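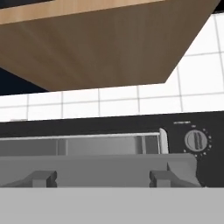

4. What a Guideline Should Ask of Simulated Kitchen Trials

4.1 The trouble with "success"

Most drafts of good practice for household manipulation start from the same sentence: the task shall be performed safely and repeatably. We have no quarrel with the sentence. Our quarrel is with what follows it, usually a table of success rates from a simulated kitchen and a claim that the rates stand in for safety. The Kettani draft, circulated for comment in May, does this in its second annex. The Rultine checklist does it more politely.

Take the toaster oven task. A run is scored as a success if the door passes a set angle before time runs out. Nothing in the score says how the gripper got there. An arm that leans its housing on the glass, drags a finger over the control panel and then hooks the handle gets the same mark as one that reaches the handle cleanly. Two of us (Younis and Samir) went back over 60 runs that had been logged as successes under the Kettani rules. In 20 of them the gripper touched some part of the oven other than the handle before the door began to move. The draft has no column for this.

Figure 4. Wrist view from a simulated run, with the gripper open in front of a black toaster oven below an upper cabinet. The handle runs along the top of the door window; the control knob is to the right of the glass.

Figure 4 shows how little room there is for sloppy scoring. The handle is a thin bar and the knob is close to the end of it. The simulator knows every contact between those parts and the gripper, and the scoring script throws the contacts away. We find it hard to see why a guideline would allow that, given that the data cost nothing to keep.

4.2 Clearance

The Grurov group argues that clearance rules belong with real hardware and would only slow down work in simulation. Marchetti made the same case in his comments on our first draft, and part of it is fair. A simulated cabinet does not crack, and contact forces in these scenes depend heavily on solver settings that few papers report. A force limit written for a real arm should not be copied across and treated as if it meant the same thing.

But a clearance rule is about geometry, and geometry is the thing simulators do fairly well. We see no reason to wait. A policy that ignores the underside of a cabinet in training has been given no cause to respect one later.

4.3 What we would accept

We suggest the following wording, which is weaker than Sqalli and Schwerdtfeger wanted and stronger than anything in the current drafts:

(a) Each reported success rate shall be given twice, once as scored and once with all runs removed in which the robot touched an object or surface not named in the task.

(b) The solver settings and the contact threshold shall be printed beside the rates.

(c) At least 6 failed runs per task, picked at random, shall be released with the full wrist view.

Rule (a) will be unpopular. On the Brullamero task set our own rate was 69 percent as scored, and we were not pleased with the second number either. It is in Table 3.

Rule (c) is a compromise, and we doubt it will do much alone. A reader who wants to know how a policy fails needs more than a handful of clips, and random picking can be gamed by anyone willing to pick twice. We left it in as the only rule of the three that lets an outsider look at the work without asking the authors for anything.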